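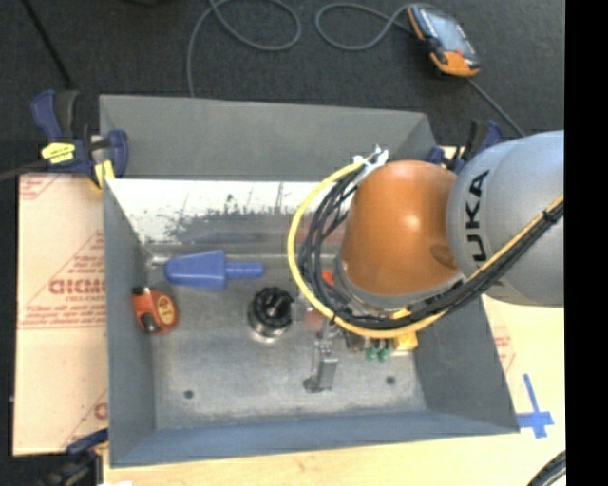 1. はじめに

この報告書は、日本語上級コースの課題研究として、私たちのグループが行った調査の内容をまとめたものです。テーマは、ドーコム(Dorcombe)という町の公立図書室に残っていた貸出カードです。メンバーはトゥメロ・マシャング、ントンビ・ブテレジ、そして私、アナティ・ムードリーです。指導はゾドワ・グメデ先生にお願いしました。本文は私が書き、二人に読んでもらってから直しました。

貸出カードというのは、昔の図書室で本の後ろの袋に入っていた厚い紙のカードのことです。本を借りるとき、係の人がカードを抜いて、日付と借りた人の番号を書き、箱に立てておきます。本が返ってきたら、またカードを袋に戻します。私の世代はこの仕組みを使ったことがありません。初めて見たとき、私は日付の欄を値段だと思ってしまいました。

調査の目的は、町の人がどのような本を、一年のどの時期に借りていたかを知ることです。貸出の記録は、ふつう、図書室がコンピューターを入れるときに捨てられます。ドーコムの場合は、図書室が建物を移るとき、カードが箱のまま倉庫に入れられ、そのまま残りました。町の人はこれを、最初の係だった家の名前をとって「マクベラ(Makhubela)文庫のカード」と呼んでいます。本そのものは、もうほとんど残っていません。

2. 研究の問い

私たちは最初、大きすぎる問いを立てました。「この町の人にとって読書とは何だったか」というものです。グメデ先生に、その問いはカードでは答えられない、カードに書いてあることだけを聞きなさいと言われました。そこで、問いを次のように変えました。

問い1 貸出の数は、季節によって変わったか。
問い2 どの分野の本が、よく借りられたか。
問い3 一冊の本が続けて借りられることはあったか。もしあったなら、それはどのような本か。

問い3は、ブテレジさんの提案です。ブテレジさんのおばあさんの家には、近所の人が順番に読んだ料理の本があったそうで、同じことが図書室でも起きたのではないかと考えました。

3. 資料

倉庫から出したカードは、全部で2,759枚です。カードは、本の書名、著者の名字、分類の記号が上の段に書かれ、下に貸出の日付と利用者の番号が並んでいます。利用者の名前はありません。番号と名前を結びつける台帳は見つかりませんでした。個人の秘密を守るという点では、私たちはむしろ安心しました。

カードの状態はいろいろです。インクで書かれたものは、今でもよく読めます。困ったのは鉛筆で書かれたもので、とくに日付の数字の1と7が区別しにくく、何度も話し合いました。途中から、7の縦の線に横棒を引く書き方をする係の人がいたことがわかり、その人の字だけはすぐに読めるようになりました。私たちはその人を「横棒さん」と呼んでいました。

書名の書き方も統一されていません。同じ小説が、あるカードでは正式な題で、別のカードでは短い題で書かれています。著者の名字の綴りが違うこともあります。このような場合、私たちは二人以上が同じ本だと判断したときだけ、同じ本として数えました。

4. 方法

4.1 入力

入力には、大学の図書館が貸してくれたゼンデン(Zendden)という目録用のソフトを使いました。このソフトは、日付の形式が正しくないと次の欄に進めません。年が書かれていないカードが多いので、初めのうちは作業がたびたび止まりました。マシャングさんが、年の欄に仮の記号を入れる方法を考えてくれて、それからは速くなりました。

作業は、一人が声に出して読み、もう一人が入力するという形にしました。三人目は休むか、前の日の入力を確かめます。声に出して読むと時間がかかると思いましたが、結果としては間違いが減りました。読む人は途中で眠くなるので、箱が一つ終わるたびに交代しました。

4.2 分類

カードにある分類の記号は細かすぎるため、私たちは7つの分野にまとめ直しました。小説、子どもの本、料理と家事、農業と園芸、歴史と旅行、宗教、その他です。「その他」には、簿記の教科書、犬の飼い方の本、編み物の型紙集などが入っています。編み物は家事に入れるべきだという意見もありましたが、型紙集は本というより付録に近いものだったので、迷った末に「その他」に置きました。今から考えると、家事に入れたほうがよかったと思います。

4.3 月ごとの集計

貸出の日付から、年を無視して、1年を12か月に分けて数えました。年を無視したのは、年が読めないカードが多いからです。したがって、この報告では、ある年から次の年への変化について何も言うことができません。これは調査の大きな限界です。

4.4 聞き取り

カードだけではわからないことを補うため、昔この図書室で係をしていたアルベルティーナ・コルデイロさんに話を聞きました。聞き取りは、5月に、コルデイロさんのお宅で2回行いました。お宅はプラロウ(Plarow)という地区にあり、ドーコムの中心からバスで行きます。録音の許可をいただき、ブテレジさんが文字に起こしました。

5. 結果

5.1 季節による変化

貸出が最も多かったのは冬の月です。これは予想の通りでした。夜が長く、畑の仕事が少ない時期なので、本を読む時間があったのだと思います。

予想と違ったのは、夏の終わりに小さな山があったことです。小説も農業の本も増えていませんが、子どもの本だけがはっきり増えています。私たちは学校の休みのためだと考えました。しかし、学校の休みの期間とは少しずれていました。このことをコルデイロさんに聞くと、すぐに答えてくださいました。

「休みが終わる前に、先生から読書の宿題のことを聞かれると思って、子どもたちがあわてて来るのです。薄い本から順番になくなりました。」

コルデイロさんの話を聞いてから、もう一度カードを見ました。本の厚さはカードに書いてありませんので、私たちはこの話を数字で確かめることができません。ただ、その時期に借りられた本の中には、昔話の短い本が多く含まれていました。

5.2 分野による違い

全体で最も多かった分野は小説で、次が子どもの本でした。この二つを合わせると、貸出の半分を超えます。三番目は料理と家事です。宗教の本は、棚にあった数のわりに、あまり借りられていませんでした。コルデイロさんによれば、宗教の本は教会からの寄付が多く、同じ本を家に持っている人が多かったそうです。

農業と園芸の本は、数は多くありませんが、借りられ方に特徴があります。貸出が春の初めの短い期間に集中し、その後はほとんど動きません。とくに果樹の枝の切り方の本は、枝を切る季節の直前にだけ借りられていました。必要なときに必要なページだけを読むという使い方だったのでしょう。

歴史と旅行の分野では、旅行の本が思ったより多く借りられていました。遠い国の案内書もあります。町の人が実際にその国へ行ったかどうかは、カードからはわかりません。マシャングさんは、行かないから借りるのだと言いました。私は半分だけ賛成です。

5.3 続けて借りられた本

返却されたその日か次の日に、また別の番号の人が借りている本を、「続けて借りられた本」と呼ぶことにしました。この条件に当てはまるカードは少数でしたが、内容はとても面白いものでした。

多かったのは、推理小説と、続き物の家族小説です。家族小説では、第一巻を返した人が第二巻を借り、第一巻を次の人が借りるという動きが、きれいに並んで見えました。利用者の番号を追うと、同じ順番で同じ人たちが全部の巻を読んでいます。名前はわからないのに、その人たちが本を待って並んでいるように感じました。

一人だけ、第三巻を長く返さなかった人がいます。その間、後ろの人たちの貸出は止まっています。第三巻が返ると、次の日からまた順番に動き始めました。この部分を入力した日は、三人とも昼食の時間を忘れていました。

料理の本では、保存食の作り方の本が一冊、果物の季節に続けて借りられていました。ブテレジさんの予想は、少なくともこの一冊については正しかったことになります。コルデイロさんもこの本を覚えていて、「返ってくるたびに砂糖でページがくっついていた」と話してくださいました。この本は現在、図書室にありません。

6. 考察

問い1については、貸出の数は季節によって変わると言えます。ただし、変わり方は分野によって違います。全体の数だけを見ると冬が多いという結論で終わりますが、分野に分けると、夏の終わりの子どもの本や、春の農業の本の動きが見えてきました。分類の作業は退屈でしたが、やはり必要でした。

問い2については、小説が多いという、どこの図書室でもありそうな結果になりました。しかし、貸出の数が少ない本が役に立たなかったと考えるのは間違いだと思います。枝の切り方の本は、一年に少ししか借りられませんが、借りた人にとっては大事な本だったかもしれません。貸出の数は、本の人気を示しますが、本の価値をそのまま示すものではありません。

問い3については、続けて借りられる本があったことを確かめました。では、次の人はどのようにして、本が返ってきたことを知ったのでしょうか。当時の図書室には、予約の制度がありませんでした。コルデイロさんは、店や停留所での会話で伝わったのだろうと言います。私たちは、係の人が直接知らせた可能性もあると考え、そのことを質問しました。コルデイロさんは笑って、「規則では、してはいけないことでした」とだけ答えました。

7. 調査の限界

すでに書いたように、年がわからないカードが多いため、時代による変化を調べることができませんでした。そのほかに、次のような問題があります。

第一に、残っているカードがすべてのカードかどうかがわかりません。利用者が本をなくしたとき、カードも捨てられた可能性があります。そうであれば、よく借りられてよくなくなった本が、この調査から抜けていることになります。

第二に、借りたことと読んだことは同じではありません。私自身も、借りて読まずに返した本がたくさんあります。本文では「読んだ」という言葉をできるだけ使わないようにしましたが、5.3の家族小説のところでは使ってしまいました。順番に全部の巻を借りた人は、おそらく読んだだろうと判断したからです。

第三に、聞き取りの相手が一人だけです。利用者だった方にも話を聞きたかったのですが、学期の中で時間が足りませんでした。コルデイロさんの話は、係の立場から見た図書室の姿だということに注意が必要です。

8. 作業の分担

カードの読み取りと入力は三人で行いました。日付の形式の問題と月ごとの集計は、マシャングさんが担当しました。聞き取りの準備と文字起こしは、ブテレジさんが担当しました。分類の表と報告書の本文は、私が担当しました。分類の表は途中で作り直したので、二人に入力のやり直しをお願いすることになりました。

9. これからの課題

入力したデータは、ドーコムの図書室に渡しました。カードの箱も元の倉庫に返しましたが、倉庫は湿気が多いので、別の場所に移すことができないか、図書室の方が考えてくださっています。

次に調査をする学生がいれば、年の問題に取り組んでほしいと思います。インクの色や係の人の字を手がかりにすれば、カードを古い順に並べられるかもしれません。横棒さんが働いていた期間がわかれば、それだけでもかなりの数のカードの時期が決まります。コルデイロさんに字を見ていただいたところ、自分の字ではないが、見たことはあるとのことでした。

10. 謝辞

グメデ先生には、問いの立て方から文章の直しまで、丁寧に指導していただきました。コルデイロさんには、二度もお宅に招いていただき、長い時間お話を聞かせていただきました。二度目のときにいただいた杏のジャムの作り方は、例の保存食の本に載っていたものだそうです。心からお礼を申し上げます。

付記 用語について

本文の「係」は、図書室で貸出の仕事をしていた人を指します。当時は司書という正式な職名が使われていなかったため、コルデイロさんと相談して、この言い方にしました。「文庫」は、町での呼び方をそのまま使っています。「続けて借りられた本」は私たちが作った言い方で、一般の用語ではありません。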